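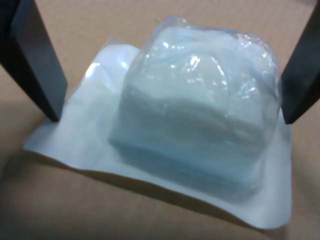 What did we come here to learn this month? How to make an arm sort small medical supplies by itself, well enough that our team can go to the final in June.

February 15, 2022. I am writing this in the bus from Toltby, so my sentences will be short. Our club project has finally a name. We call it Falus, and I lost the vote, but I do not mind.

Today my task was the gauze. It is a difficult thing for a beginner, soft and shiny at the same time. I read the rules again and a wrong bin costs us 3 points — more than I remembered.

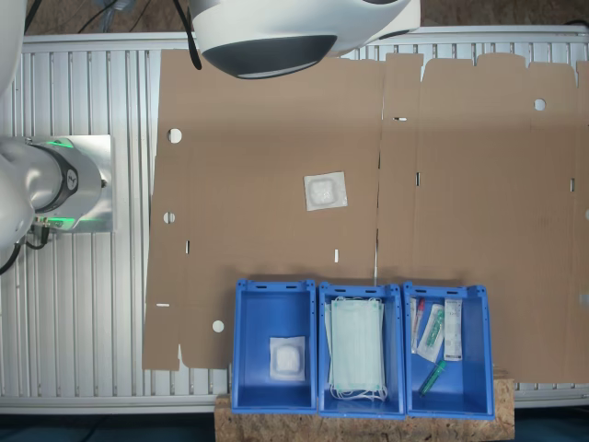 The sorting table, with the three blue bins.

In the evening I wrote labels for the training data. We have roughly 2,000 tries now, and I am slow with the spreadsheet. My eyes are tired but I am content.

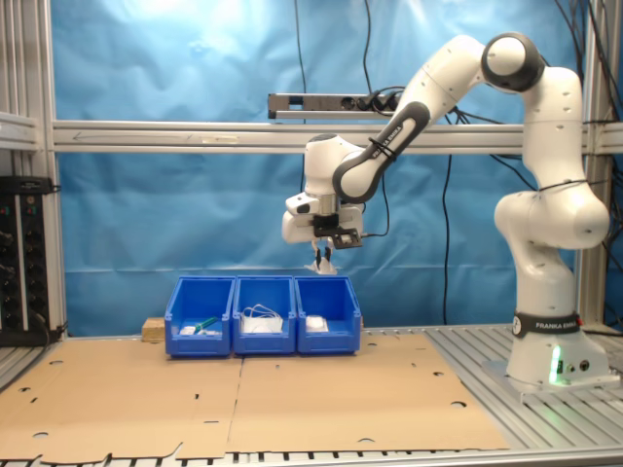

I worry most about the thin and soft things. A box has corners and I can calculate with them, but a cloth has its own opinion. When the small white thing was hanging between the two fingers, just over the middle bin, I noticed that I was holding my breath. I must learn to be more calm before June. Tomorrow I will bring my own notebook and the good pen, and I have to ask about the key for the lab.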